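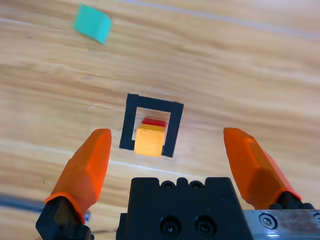
그리퍼의 주황색 손가락과 검은 테두리, 그 안쪽의 큐브. Pastbridge 조립실 작업대.

오후 네 시, 교대 직전. Mỹ Tạ 씨는 장갑을 벗지도 않고 앉았다. 시간 별로 없다고 했다. 부품 분류만 13년. Pastbridge가 조립실에 로봇팔을 들인 건 지난 2월이다.

"처음엔 다들 말이 없었어요. 점심때도 조용하고. 누가 나가나, 그 생각만 했죠."

나간 사람은 없었다. 대신 자리가 바뀌었다. 분류 라인 21명 중 절반 넘게 검수와 셋업으로 옮겼고, Tạ 씨도 그중 하나. 지금은 팔에게 시킬 동작을 짜고, 틀리면 다시 짠다. 하루에 최대 60번까지 고쳐 봤다고.

"손목은 편해졌어요. 눈이 아프지. 예전엔 손이 알아서 했는데 이제는 그걸 말로 설명해야 되잖아요. 집는 각도, 놓는 순서. 내가 그걸 어떻게 했더라, 싶을때가 많아요."

교육은 외부 업체 Flekero가 맡았다. 총 47시간. 짧았냐고 물으니 웃는다. "길었죠. 근데 필요한 건 거기 없었고."

뭐가 없었나. 옆자리 Margarida Frade 씨가 끼어들었다. 셋업 담당, 원래는 포장 쪽.

"두 대를 같이 쓰는 법이요. 한 대면 쉬워요. 두 대면 누가 먼저 들어가느냐, 그게 일이에요."

Frade 씨가 요즘 매달리는 것도 순서 문제다. 연습은 나무 큐브로 한다. 빨강은 왼쪽 팔 가까이, 노랑은 오른쪽 팔 가까이, 초록은 그 사이 어중간한 데. 놓을 자리는 검은 테이프로 두른 네모칸 하나뿐.

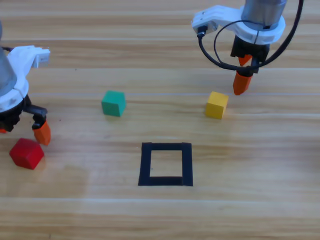 순서를 정하는 회의는 매일 아침에 있다. 길면 한 시간. 예전 라인에는 없던 시간이고 Frade 씨는 이게 제일 큰 변화라고 했다. 초록 큐브처럼 두 팔 사이에 놓인 물건이 나오면 의견이 갈린다. "왼쪽이 가져가라, 아니다 오른쪽이다. 옛날엔 옆 사람 눈만 보면 됐거든요." 결정은 종이에 적어 벽에 붙인다. 바뀌면 또 붙이고.

임금은? 둘 다 잠깐 멈췄다. 직무명은 바뀌었는데 급여표는 그대로라고. 회사는 검토중이라는 답만 했다. Tạ 씨는 올해 안에는 정리됐으면 한다.

"기계가 싫은 건 아니에요. 일이 달라졌으면 달라졌다고 써 줘야죠, 종이에."

교대 벨. Tạ 씨가 먼저 일어났다. Frade 씨는 벽에 붙은 순서표를 한 장 떼어 들고 따라 나갓다.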